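Part-time stockroom assistant, Bulstead

Strand sells beads, buttons and sewing notions by mail from a small unit in Bulstead. We are looking for one person to join the stockroom, 20 hours a week, mornings only.

You will unpack deliveries, sort small parts into boxes and trays, pick customer orders and keep the shelf labels up to date. We carry 3,000 different items, and many look alike, so patience and good eyesight (with or without glasses) matter more than experience. Training is on the job. 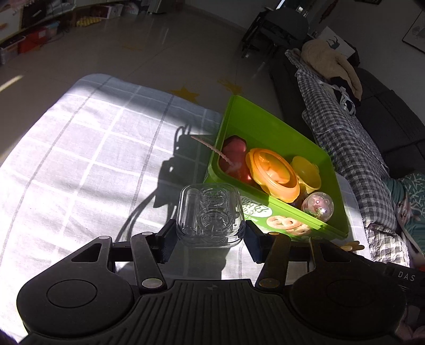 Clear box and green storage tray

The work is mostly standing. You should be able to lift a full carton and use a basic computer. Hours go up in September, when the fall catalog comes out, and extra shifts are paid at the same rate.

To apply, send a short letter and the name of one reference to Damir Delić, stockroom manager, by 21st February. Please say which mornings you cannot work.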